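# Frequently Asked Questions: The Zidstead Screening Room

The Zidstead Screening Room presents repertory and new films throughout the year, along with the annual fantasy season curated by Aarti Katiyar. The answers below apply to all public screenings unless the printed program states otherwise.

## Tickets and seating

**How many seats are there?**

The main hall has 426 seats, including 16 wheelchair and companion places in the center block. The upstairs room, known as the Shukla Room after its founder, Omprakash Shukla, has 38 seats and is used for talks and for films on 16 mm.

**When do tickets go on sale?**

Members may book from the first morning after the program is published. General sale opens one week later at 10 a.m., both online and at the box office. Tickets for the all-day trilogy screening in May are sold as a single pass and cannot be divided between two people.

**Can I exchange a ticket?**

Tickets may be exchanged for another screening in the same season up to 24 hours before the advertised start time. Refunds are given only when a screening is canceled or when the film shown differs from the film announced. A change of print or format does not count as a change of film. 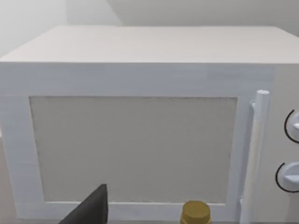 **Are the extended versions shown, or the theatrical ones?**

The fantasy season normally uses the theatrical version of each film. Where a longer version is shown, the program marks it "extended" and lists the full running time, including the intermission. Members who prefer one version over the other may write to the programming office, and preferences are reviewed before the next season is set.

**Is there an intermission?**

Any film longer than three hours has one intermission of 20 minutes. Its position is chosen by the projection staff and usually falls at a reel change or at the end of a major sequence. The trilogy pass also includes a 60-minute meal break between the second and third films. Seats are reserved for the whole day, but personal belongings should not be left in the hall during the meal break.

## Films and formats

**How are films chosen?**

Selections are made by Aarti Katiyar and Damián Huenchumán, who prepare the schedule two seasons ahead. Suggestions are welcome at any time. A suggestion is more useful when it names a particular version or restoration, as rights for older fantasy and adventure films are often held separately for each.

**Why was the print of *Urkby* shown without its prologue?**

The only print of *Urkby* currently available for loan is the export version, which opens with the river crossing and omits the prologue of roughly six minutes. A digital copy with the prologue restored is held by the Lestska archive. The Screening Room has requested it for a later season – no date has been agreed.

**Are subtitles provided?**

Films in languages other than English are shown with English subtitles. Invented languages are subtitled only where the original release did so. Captioned screenings of English-language films are marked "CC" in the program.

**May I attend if I have not seen the earlier films in a series?**

Every film is open to all ticket holders. Program notes by Lụa Lâm summarize earlier installments and are available at the door. Please be aware that the notes discuss the endings of those films, including the deaths of major characters.

## Talks and discussion

**Do the talks contain spoilers?**

Introductions given before a film avoid plot details. Discussions held afterward assume that everyone present has seen the film through to the end, and speakers may also refer to the source novel.

**May I record a talk?**

Audio and video recording are not permitted. Sushil Chauhan prepares a written summary of each discussion, which is sent to members on request.

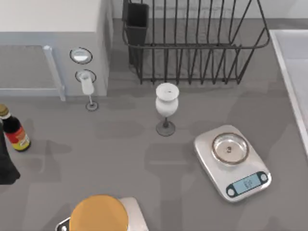 *Kitchen countertop with a stemmed glass, computer rendering.*

## Food and drink

**Can I bring food into the hall?**

Cold snacks and drinks with lids are allowed in the main hall. Hot food is limited to the lobby. No food may be taken into the upstairs room, where the projector stands among the audience.

**Are costumes allowed?**

Costumes are welcome during the fantasy season. Tall hats must be removed once the film begins, and replica weapons must be left at the cloakroom.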